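Ornia 둥근 기판 표기 모음 (README)

마지막 업데이트: 7월

이 사이트는 쿠키를 사용합니다. 계속 이용하시면 쿠키 사용에 동의하는 것으로 간주됩니다. [동의] [설정]

뭐가 들어 있냐면요

창고 선반에 쌓여 있던 빨간 둥근 기판들 있잖아요. 그걸 하나씩 꺼내서 위에 찍힌 글자, 스티커, 커넥터 옆 표기를 전부 옮겨 적은 표입니다. 기판은 76장이고, 행으로 따지면 3000행이에요. 한 행이 표기 하나입니다. "GND"도 한 행, "J20"도 한 행, 바코드 스티커도 한 행. 처음엔 기판 하나를 한 행으로 적었는데 비고란이 소설처럼 길어져서 중간에 갈아엎었어요. 갈아엎은 건 지금도 잘했다고 생각합니다. 그날 밤에는 그렇게 생각 안 했지만요.

회로도를 찾으러 오신 분께는 미안합니다, 회로도는 없어요. 이 표는 그냥 "기판에 이런 글자가 이런 데 적혀 있더라"를 모은 겁니다. 각 커넥터가 어디로 가고 뭘 하는지는 제가 모르는 게 더 많고, 모르는 건 안 적었어요. 아는 척하고 적어 둔 메모 때문에 Clikano 시절에 하루를 통째로 날린 적이 있어서 그 뒤로는 좀 깐깐해졌습니다.

파일 구성

파일은 4개입니다.

boards: 기판 목록. 기판마다 제가 붙인 짧은 번호랑 바코드 스티커 문자열이 같이 있어요.
marks: 본체예요. 3000행이 다 여기 있습니다.
zones: 기판을 대충 어느 구역으로 나눴는지 적은 파일. 위쪽, 가운데 구멍 둘레, 오른쪽 탭 같은 말이 무슨 뜻인지 헷갈리면 이걸 보세요.
doubt: 저도 못 읽은 것, 읽긴 했는데 자신 없는 것. 생각보다 깁니다...

인코딩은 UTF-8이고 구분자는 탭입니다. 쉼표로 했다가 비고란에 쉼표를 너무 많이 써서 바꿨어요. 엑셀로 열면 숫자로 보이는 문자열이 멋대로 바뀌니까 열 형식을 텍스트로 지정하고 여세요. "330"까지는 괜찮은데 앞에 0이 붙은 건 0이 그냥 사라져 버려요. 한번 저장하면 되돌릴 방법이 없습니다.

옮겨 적는 규칙

대소문자는 기판에 찍힌 그대로 씁니다. 더하기 기호도 그대로요. "+48V"를 "48V"로 줄이지 마세요! Jovita Espinoza가 검색할 때 더하기 기호가 귀찮다고 빼자고 했는데 제가 끝까지 우겼습니다. 대신 marks 파일에 plain이라는 열을 하나 만들어서 기호 뺀 문자열을 따로 넣어 뒀어요. 검색은 거기서 하시면 됩니다. 이걸로 둘 다 만족했고, 적어도 저는 그렇게 믿고 있어요.

커넥터 옆 글자는 커넥터 이름으로 치지 않고 "가까이 있는 글자"로 적습니다. near라는 열이 그거예요. 왜 이렇게 돌려 말하냐면, 커넥터가 빽빽하게 모인 자리에서는 글자가 위 것에 붙은 건지 아래 것에 붙은 건지 정말 애매하거든요. 예를 들어 위아래로 나란히 선 흰색 커넥터에서 위쪽 근처에는 J20이 있고 아래쪽 옆에는 RS485라고 작게 찍혀 있는데, 이 정도면 양반이에요. 더 애매한 건 doubt로 보냈습니다.

위치는 위, 아래, 왼쪽, 오른쪽으로만 적어요. 그런데 둥근 기판이라 이게 문제죠. 돌려 놓으면 위가 어딘지 아무도 모르니까요. 그래서 기준을 하나 정했습니다. QC STICKER라고 찍힌 흰 테두리 네모 칸이 위쪽에 오고, 두 핀짜리 작은 흰 커넥터가 달린 탭이 오른쪽으로 가게 놓고 봅니다. 이 방향만 맞추면 오른쪽에 파인 홈도 자연스럽게 제자리에 와요. 76장 전부 이 방향으로 적었으니까, 비교하실 때도 먼저 기판부터 돌려 놓고 시작하세요.

저는 이 기준을 정하기 전에 꽤 많은 행을 채워 놓은 상태였어요. 그래서 왼쪽과 오른쪽을 뒤집는 작업을 일요일 내내 했습니다. 혹시 방향이 이상한 행이 있으면 그날 오후 늦게 한 것들일 거예요. 커피가 떨어졌을 때라서.

바코드 스티커 읽는 법

boards 파일에서 제일 쓸모 있는 열이 바코드 문자열입니다. 스티커는 흰색이고 제가 기준으로 삼은 방향에서는 가운데 큰 구멍 아래쪽에 가로로 붙어 있어요. 문자열이 길고 0이 많아서 눈으로 읽으면 꼭 틀립니다. 저는 세 번 읽어요. 앞에서부터 한 번, 뒤에서부터 한 번, 그리고 소리 내서 한 번. 마지막 게 제일 잘 잡아냅니다. 옆 사람은 좀 괴로워하지만요.

특히 조심할 건 숫자 0과 알파벳 O예요. 25ORV04002HM0067 같은 문자열을 보시면 앞쪽 세 번째는 O로 적었고, 뒤에 나오는 건 0으로 적었습니다. 글꼴이 작아서 따로 보면 정말 비슷하거든요. 앞뒤가 글자면 O, 숫자면 0이라는 식으로 때려 맞추고 싶은 유혹이 있는데, 그러지 말고 애매하면 doubt에 넣어 주세요. 문자열을 마음대로 쪼개서 "이건 연도고 이건 공장이고" 하는 것도 안 했습니다. Tùng La는 앞의 25가 연도라고 확신하던데, 그럴 수도 있겠죠. 근거를 찾으면 열을 하나 추가할게요.

기판 위쪽의 QC STICKER 칸은 바코드 스티커와 헷갈리지 마세요. 그건 기판에 인쇄된 네모 칸입니다. marks에서 kind 열이 print면 인쇄, sticker면 진짜 붙은 스티커예요. 이름에 STICKER가 들어가는데 kind가 print라서 오타 신고가 자꾸 들어와요. 오타 아니에요! 신고해 주신 분들께는 늘 감사하고 있습니다.

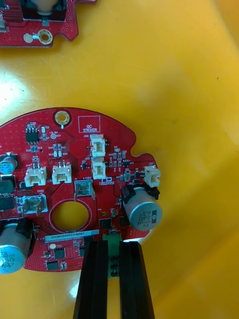 커패시터에 찍힌 글자

은색 원통형 커패시터는 기판 인쇄가 아니라 부품 자체에 찍힌 글자라서 kind를 part로 뒀습니다. 오른쪽 가장자리에 누워 있고 검은 플라스틱 홀더가 잡고 있는 큰 녀석이 대표예요. 여기엔 63V, 330, 그리고 ZR이 찍혀 있습니다. 63V랑 330은 한 행으로 묶을까 하다가 결국 나눴어요. 나눠 두면 63V만 골라 볼 때 편합니다.

단위는 절대 보태지 마세요. 330 뒤에 뭐가 붙을지 다들 짐작은 하시겠지만 글자로 없으면 안 적습니다. 이 규칙 하나로 Jovita와 메시지를 얼마나 주고받았는지 몰라요. 결론은 "unit 열은 만들지 않는다"였고, 필요한 분은 본인 사본에 만들어 쓰시면 됩니다.

작은 표면실장 저항과 커패시터는 뺐습니다. 너무 많고, 너무 작고, 제 눈은 하나도 안 젊어요. 검은 칩도 윗면 글자가 확실하게 읽히는 것만 넣었고요. 이건 표의 빈 구석이 맞으니까 "칩이 왜 없냐"고 하시면 할 말이 없습니다.

단자 쪽

초록색 터미널 블록은 글자가 없을 때도 한 행을 줬어요. 찾을 때 눈에 제일 먼저 들어와서 길잡이로 좋거든요. 이런 행은 text 열이 비어 있고 kind가 landmark입니다. 가운데 큰 구멍도 똑같이 landmark예요. 빈칸을 결측값으로 보고 지워 버리면 이 길잡이들이 다 날아가니까 조심하세요. 제가 한 번 지웠습니다. 백업이 있어서 살았어요.

은색 납작 단자는 왼쪽부터 GND, +48V 순서로 적었습니다. 그 사이사이의 흰 커넥터는 핀이 많은 쪽이고, 나란히 누운 둘 중 오른쪽 것 근처에 CAN이 적혀 있어요. 왼쪽 것은 near 열이 비어 있는 경우가 있는데, 빠뜨린 게 아니라 그렇게 남겨 둔 겁니다. 읽어내신 분이 있으면 알려 주세요. 진심으로 반가워할 거예요.

아, 그리고 이 표를 보고 전원을 연결하지는 말아 주세요. 글자를 옮긴 거지 검증한 게 아닙니다. 극성이든 전압이든 직접 재 보고 확인하세요.

누가 얼마나 봤나

모든 행은 2번씩 읽었습니다. 첫 번째는 제가, 두 번째는 Tùng La나 Jovita Espinoza가요. 둘의 답이 다르면 기판을 다시 꺼내 봤고, 그래도 안 맞으면 doubt로 갔습니다. 다수결은 안 했어요. Tùng은 8과 B를 기가 막히게 구분하는데 왜 그런지 본인도 설명을 못 합니다.

그래서 doubt 파일에는 제 답과 다른 사람의 답이 나란히 있어요. mine이랑 theirs 열입니다. 한쪽만 골라 쓰고 싶으면 theirs를 고르세요. 자존심 상하지만 그쪽이 더 자주 맞아요.

알려진 문제

기판 번호가 한 군데 건너뜁니다. 같은 기판을 다른 날 또 적은 걸 나중에 발견해서 하나를 뺐는데, 뒤 번호를 당기면 선반 라벨까지 다 바꿔야 해서 그냥 뒀어요.

zones에서 "탭 근처"와 "오른쪽 가장자리"가 겹칩니다. 고치려고 그림까지 그렸다가 포기했어요. 둘 다 걸리는 표기는 탭 근처로 몰았습니다.

Fitzsimmons 선반에서 온 기판 일부는 스티커 가장자리가 들떠 있어서 끝 글자가 흐려요. 그 행들은 비고에 "끝 흐림"이라고 적었습니다. Flernberg 쪽 상자는 아직 안 열었고요. 열면 분명 규칙을 또 바꾸고 싶어질 것 같아서 미루는 중이에요.

비고란 말투가 뒤죽박죽입니다. 반말도 있고 존댓말도 있고 "으악"도 있어요. "으악"은 검색에 걸리니까 나중에 지우겠습니다.

써도 되나요

네, 편하게 쓰세요. 출처에 Ornia 둥근 기판 표기 모음이라고만 적어 주시면 됩니다. 고쳐서 다시 올리실 때는 방향 기준을 바꿨는지 꼭 적어 주시고요. 방향이 다른 사본 두 개가 섞이면 그걸 푸는 사람이 또 저일 것 같거든요.

고칠 게 보이면 기판 번호, 행 번호, 지금 적힌 글자, 바꿀 글자를 같이 보내 주세요. "몇 군데 틀린 것 같아요"라고만 오면 제가 다시 다 읽어야 해요... 밤 시간에 주로 답합니다.

공유 4 · 댓글 2

새 글 소식을 메일로 받아 보세요. [구독하기]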